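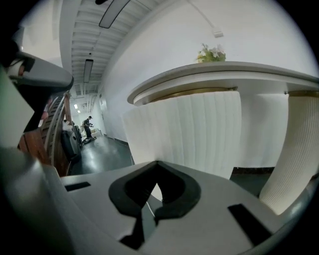
Kenneth Cairns wrote to this newsletter in December that a student robotics club should be judged by its trophies, and that everything else is supervision. His letter deserves a considered answer, for it states plainly what many parents and several members of the faculty at Sillmont believe.

The club has 14 members and meets until 6 in the evening. It placed well in one competition last year and poorly in the next. Measured by Mr. Cairns's standard, the second season was wasted. I was the faculty adviser for both, and I would argue that the students learned more in the second.

In the first season we worked from a kit. The instructions were good, the parts fitted, and the students followed them with care. In the second, the Ania team chose to study how a person picks up and sets down ordinary objects before asking a machine to do the same. They took hand-held grippers out of the classroom and into hallways and public rooms, where the light changes and the furniture is never where one would like it. They kept written logs. Much of what they recorded had to be discarded, and they had to decide for themselves which parts.

Competition rules seldom reward such work. The Ogilvie round allows each team 3 minutes on a marked table, and a student who has spent a month sorting poor recordings from sound ones has little to show in that time.

I do not propose that the school withdraw from competition. I propose that the club's budget, at present $1000, no longer depend on placement, and that the yearly review include the students' logs. Mr. Cairns is welcome to read them. The Clula team's are the more legible.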